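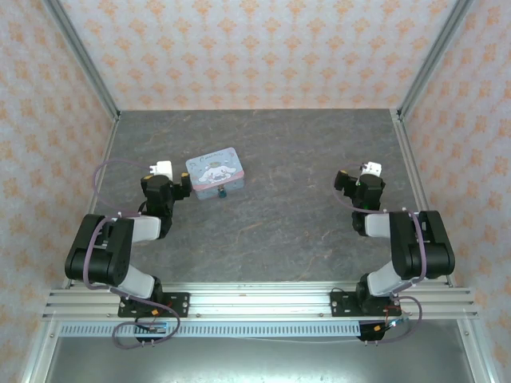

From: Ailsa Aitken
To: shop-automation list
Date: 17 March 2023
Subject: Re: so can they do the dishes yet or what

On the list, Shahbazi wrote:

> My sister asked me over dinner when she can buy something that
> empties the dishwasher, and I gave her the usual mumble. I see the
> videos like everybody else. Towels get folded, a shirt goes on a
> hanger, everyone claps. Then I go to work and we still have a person
> at Runow putting lids on boxes by hand, all day. Is anyone here
> getting real chores out of two arms and a table? And I mean boring
> ones. Opening things, closing things, putting things away.

I love this question and I have been boring my own family with it since December, so you get the long version (sorry, everybody on digest).

Short version first: dishes, no. Boxes, sort of, if you're patient and you pick your box.

We've been working on little tins with a hinged lid and a clasp on the front, the kind you get mints or stickers in. One tin on a bare table, an arm on either side. One arm is supposed to steady the tin, the other flips the clasp and lifts the lid. That's the entire chore! My niece could do it at two, with a cracker in her other hand. I figured it would be a nice warm-up before the real stuff and it has eaten my whole winter.

The trouble is the clasp. It's tiny, it sits flat against the front, and you have to get a fingertip under it and pull up and out at the same time. You and I do that by feel. Our grippers have no feel to speak of, so they go by what they see, and right when the finger gets to the clasp it covers it up. So the arm is guessing for the last bit. If it guesses low it pushes the tin across the table, and if it guesses high it polishes the lid.

And the tin weighs nothing. Empty, it just scoots. A person pins it down with the heel of their hand without thinking about it, but with a two-jaw gripper you have to decide where to grab, and if you grab the lid along with the bottom, well, then it isn't opening, is it. We spent weeks on that alone. The fix that helped most was dull: teach the holding arm to come in from the side and stay low, and don't let the other one start until it's settled.

Numbers, because somebody always asks. We recorded 3661 runs with a person driving the arms, and tossed the ones where the driver got flustered (me, mostly). On the last check we gave it 20 tries with the tin turned a different way each time, and it got the lid all the way up on 6 of them. Before you laugh, in December it was zero. It also takes over a minute when it does work, so your lid person at Runow can relax.

What I tell people now is that reaching and picking up are in decent shape, and anything with a latch, a zipper, a twist tie or a sticky drawer is where it falls apart. Emptying a dishwasher is about half latches and drawers when you think about it, plus wet glass, so tell your sister to keep her teenagers.

For the shop floor I'm a bit more cheerful. You can bolt down a fixture so the box can't scoot, and you can have every box show up facing the same way, and then half my problems go away. The Nevthorpe people did just that with jar lids and they seem happy enough. Of course at that point you've built a machine for lids, and it won't do anything else on Tuesday.

Shahbazi, if you want to try it on your boxes, send me a couple, with whatever closure you use. I'd rather have the annoying ones. And does anybody have an opinion on softer fingertips? Tosteck quoted us on a set and I can't decide if they'd help with the clasp or just be squishier while missing it.

Ailsa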